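19 January 2020

Did the dishes at eleven last night, by hand, because the dishwasher is making the sound again. Stood there with my sleeves wet thinking about the article Mackenzie sent me, the one that says household robots are just around the corner. They have been just around the corner since I was in grade school. I would like to see this corner.

I should be fair. I get paid to be near the corner. Unbridge has had me writing up other people's machines since August, and this week it was the Plumus job, which is supposed to clear cups and small stuff off a belt and into a bin. Clearing cups. My nephew does this for an allowance, badly, and he still does it while looking at a phone.

Mackenzie Arsenault thinks I am a snob about it. Her line is that a machine doesn't have to do it well, it has to do it at four in the morning without calling in sick. She ran a cafeteria kitchen for 16 years and lost over 400 dishwashers in that time, the human kind, so she gets to have an opinion. One of them left in the middle of a rinse cycle. She would have taken a robot with one finger.

I said fine, but would it know a cup from half a cup? Would it know the cup with a fork standing in it, or the one somebody put gum in? She said neither did the dishwashers. We moved on to soup.

The vacuum, for the record, ate the fringe off the hall rug again and then parked itself under the couch to think. It cost less than the rug. Cesell sent an email offering me a mop that talks to the vacuum. I can't imagine what they'd have to say to each other, except about me.

Lunch at Ratanaporn, where a boy of maybe nineteen cleared our table in one trip with everything stacked up his left arm, glasses in the fingers of his right, and the door opened with his hip. I left too big a tip. Mackenzie noticed and was smug all the way to the car.

Back at my desk I put the picture in and tried to write the paragraph that goes with it. 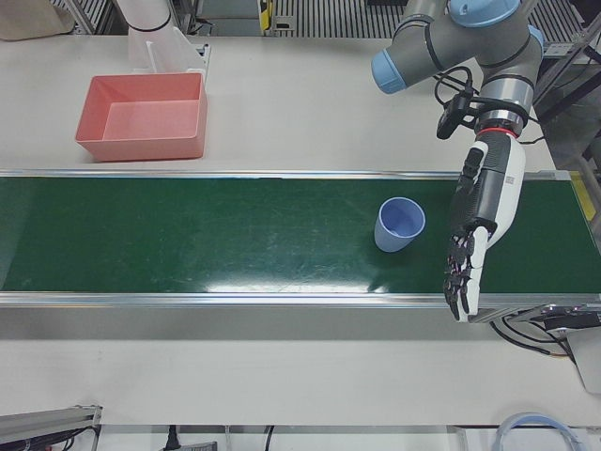 Page last modified: 19/01, revision 11

All that arm, and one light-blue cup. The fingers are curled over the belt right next to it like somebody deciding about the last cookie. Pink bin up on the table, empty. I have spent whole mornings at my own sink in that exact pose, so I can't throw stones.

The paragraph came out as "promising in controlled conditions," which I have now written so often my keyboard offers it after the P. My kitchen is not a controlled condition. It has a drawer that only opens if you lift the other drawer.

Need 3,000 words by the end of the month and have maybe a third. Call the dishwasher man. Rug fringe?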